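Getting the tape off the bench

I have been putting off the pegboard for most of the year. The old setup was a drawer under the bench where every roll of tape ended up, and the drawer had reached the point where it would only open halfway. Last weekend I cleared it out and moved the tape onto the wall.

The board is from Skondis, gray, with round holes. I bought it two years ago when we moved to Tamayo and it sat behind the water heater until now. I paid 70 dollars for it with the mounting strips, and the screws were missing from the bag, so I used my own.

Mounting it took longer than I expected. The studs in that wall are not where the stud finder says they are. I ended up drilling small test holes along a line that the board would cover anyway. The strips hold it off the wall far enough for the hooks to go in from the front without hitting drywall. If you screw the board flat to the wall you will be taking it down again.

For hooks I tried the plastic ones from Skikby first. They fit, but they turned in the holes whenever I pulled a roll off. Two of them came out completely. I went back to plain wire hooks and have had no trouble with those so far. A full roll of tape weighs more than you would think, so I test each hook by pulling down on it before I hang anything.

The colored tape is for marking. I use red on cords that need a repair and blue on bins that are packed and can go up to the attic. Masking tape stayed in the drawer. It picks up dust on the edges if it hangs out in the open, and then it tears when you unroll it.
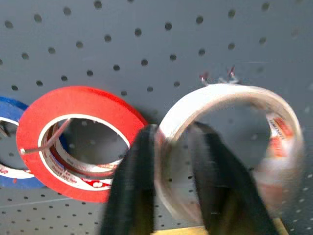 Page last changed: 14 August 2018

The red and the blue ended up close enough to overlap. I may move one of them over a few holes, but it means shifting the hooks next to it too, so for now they stay.

Still to do: a place for the scissors, and something for the Wavport label maker, which has a case that doesn't hang from anything. The drawer opens all the way now and has the sandpaper in it.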